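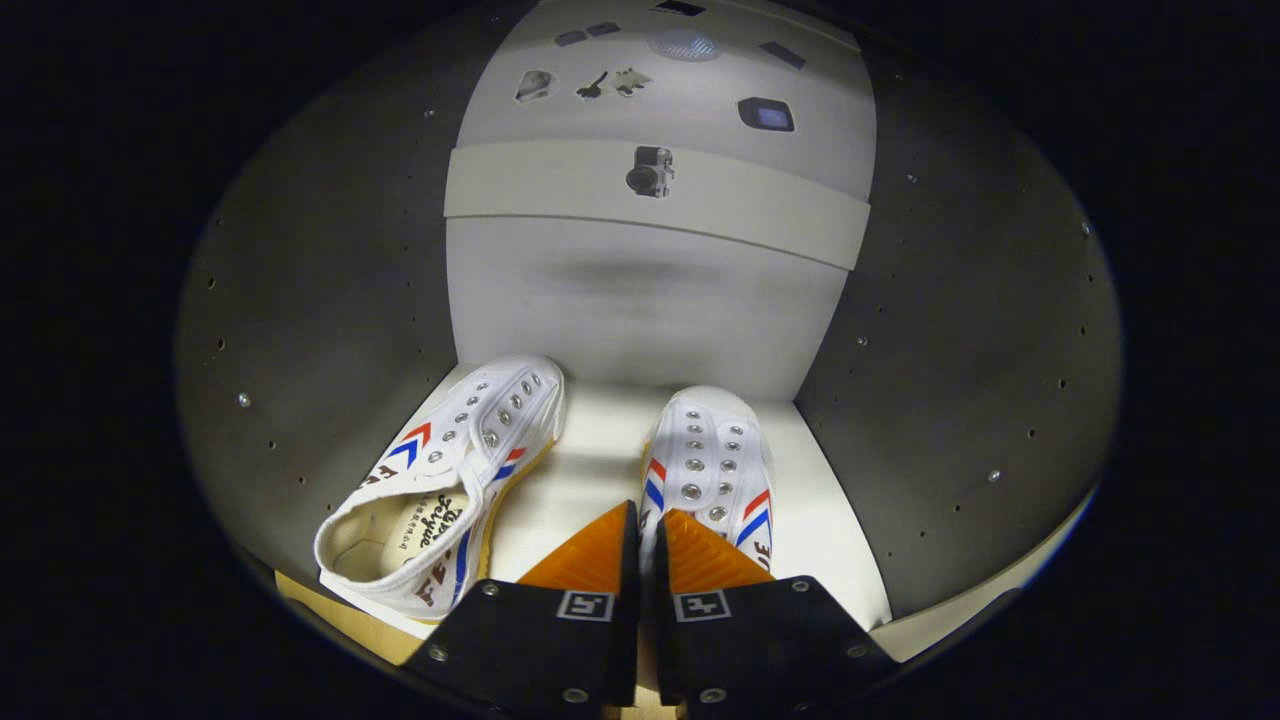 Hand-Held Gripper for Shoe Handling: Project Report
Geeta Maurya and Naveen Shukla

1. Goal

We wanted to build a hand-held gripper that a person can use to pick up and place shoes, with finger markers that software can read to work out how far the fingers are open. The long-term plan is to put the same fingers on an arm. This report covers the hand tool only. The work was done in the Plonberg shared workshop, mostly in the evenings, and finished in July.

2. Fingers

Each finger is a flat black plate with an angled outline. We tried curved plates first, but they flexed at the root when we squeezed anything stiff, so we went back to straight edges. The ridged orange pads screw on from behind and face inward. Smooth pads slid on canvas. The ridges hold it much better, and on the rubber edge of a sole there was little difference between the two.

Each plate carries one square black-and-white marker close to its top edge. We moved the markers twice. In the first layout a shoe between the fingers covered one of them whenever the toe pointed to the side.

3. Test shoes

We used canvas sneakers with the laces taken out. Laces caught between pad and plate in early trials and we decided to leave that problem for later. The pair we used most is white with red and blue chevron stripes. The soft collar is the hardest part to hold, since it folds under the pad. Gripping across the heel gives the steadiest lift.

4. Procedure

One of us set the shoes down in the enclosure, sometimes both upright, sometimes with one on its side. The other reached in with the tool, closed the fingers on a shoe, lifted it, and set it down again. We did 100 trials and swapped roles after every 20. A trial counted as a failure if the shoe touched the wall or dropped.

5. Problems

The heaviest shoe in our set weighs 395 grams and it twisted in the grip when held too far forward. Tighter springs fixed the twist but made the trigger tiring for Geeta, who has smaller hands. We settled on the middle spring.

Marker reading was good under bright light. With the room lights off, the software lost the left marker more often than the right. We have not found out why. Naveen suspects glare from the screws.

6. Next steps

Wider pads, a softer trigger return, and a set of trials with the laces in. The marker code also needs a cleanup before anyone else can run it.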